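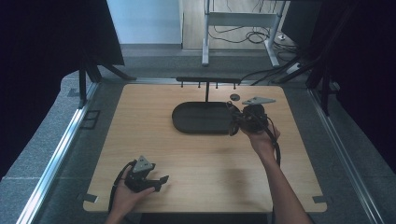
Tiempo de lectura: 2 minutos

Para curiosos > El trabajo > ¿Qué hace una jefa?

¿Qué hace una jefa de equipo?

Cuando oyes la palabra "jefa", quizás piensas en una persona que da órdenes todo el día. Pero en una empresa, dirigir un equipo es sobre todo ayudar a que el trabajo de muchas personas vaya en la misma dirección.

Vamos a imaginar un día con Yatziri Barrera. Ella dirige un equipo de 26 personas en Tutard, una empresa que fabrica mochilas en la ciudad de Trujillo. Tiene 42 años y empezó en el almacén, pegando etiquetas.

Por la mañana, Yatziri se reúne con su equipo. Cada persona cuenta qué va a hacer y si tiene algún problema. Ella escucha y apunta. Después decide quién hace cada tarea - esto se llama "delegar", y significa confiar a otra persona una parte del trabajo.

A veces dos compañeros no están de acuerdo. Uno quiere cremalleras más fuertes, y la otra dice que son demasiado caras. Yatziri pregunta a los dos y mira cuánto dinero hay. Ese plan del dinero se llama "presupuesto". Luego toma una decisión y explica por qué.

¿También se equivoca? Sí. Una vez pidió demasiada tela verde, y tuvo que decirlo delante de todos.

Si en tu clase hacéis un trabajo en grupo, puedes probar a ser el jefa o el jefe durante un rato. Pregunta primero a cada uno qué parte le gusta más.

2 comentarios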